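Setting Up a Two-Drawer Metal Cabinet for Snacks and Small Stuff

By Bogdan Pawłowska
Updated May 25, 2026

Most advice on drawer organizing comes down to buying 8 plastic dividers and a label maker. I've read plenty of it and I remain unconvinced. A plain steel cabinet with two drawers is a simple object, and you can get it working in an afternoon with a rag, a pencil and a bit of restraint.

I'm writing this for people who have a low cabinet in a shared workroom, the kind that collects food on top and mystery cables inside. Ours had reached that point by early May.

What you need

A damp cloth and a dry one
Mild dish soap
A flathead and a Phillips screwdriver
Thin rubber or felt liner, cut to size
A shallow bowl

You'll notice there's no special cleaner on the list. Somebody gave me a bottle of Atinga metal polish and I couldn't see any difference between the half I polished and the half I wiped with soap. Maybe your eyes are better than mine.

Step 1: Empty the lower drawer first

Start at the bottom. The usual instruction is to work from the top down, which makes sense for dusting shelves. With drawers, I like to have the low one done and closed before I start leaning over it.

Pull it all the way out and take out everything, including the thing you're sure belongs there. Check the back corners by hand. Then wipe the floor of the drawer and the side walls, and let it air out before anything goes back.

Leave the top of the cabinet alone for now. A bowl and a couple of snacks up there won't hurt anything while you work below.

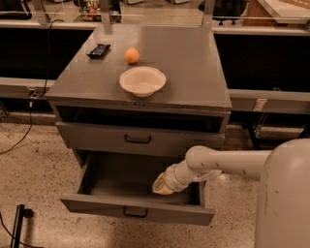

Step 2: Check the handles and the slide

Grab each handle and wiggle it. If it moves, tighten the screws from inside the drawer front, a quarter turn at a time. Then open and close the drawer slowly a few times. A scrape at the same point on every pass usually means grit in the track, so wipe the track before you go shopping for parts. The Clandico replacement slides I once ordered fixed nothing, because the trouble was a paper clip.

Don't load a low drawer heavily and leave it open. Any light cabinet can tip if you try hard enough, and "anti-tip" on a box tells you very little about your floor. Open one drawer at a time.

Step 3: Decide what goes where

Two drawers, two categories. I've seen a chart that splits a cabinet this size into 77 kinds of item, and I don't believe its author ever looked for a pen in a hurry.

Heavy things go low. Things you reach for daily go in the upper drawer. Sealed snacks can share it as long as tools don't. If you can't name the category in one word, it's probably junk.

Step 4: Give the top a job

A flat surface at that height will attract stuff whatever you do. I gave up fighting it and allowed three things: one bowl, one piece of fruit, one wrapped bar. Put the bowl toward the middle, where an elbow is less likely to catch it, and keep the others behind it. When a fourth thing shows up, it goes in a drawer or leaves.

Does this work forever? I doubt it. Ours has held for a couple of weeks, and I wouldn't trust anyone who promised more. The Kirnell tray sold for this purpose costs more than the bowl and holds less.

Scuffs on the top are just scuffs. Wipe them, and if they stay, let them stay.
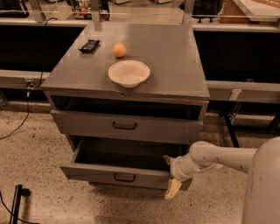 Do I need to line the drawers if I'm only storing packaged snacks?

For packaged food alone, a liner is optional. It cuts down on rattling and makes crumbs easier to shake out, and I'd add one if you keep anything hard or heavy in the same drawer. Cut it slightly short at the back so it doesn't bunch up, and skip the adhesive kind. I spent longer scraping off a sheet of Etura sticky liner than I did on all four steps here.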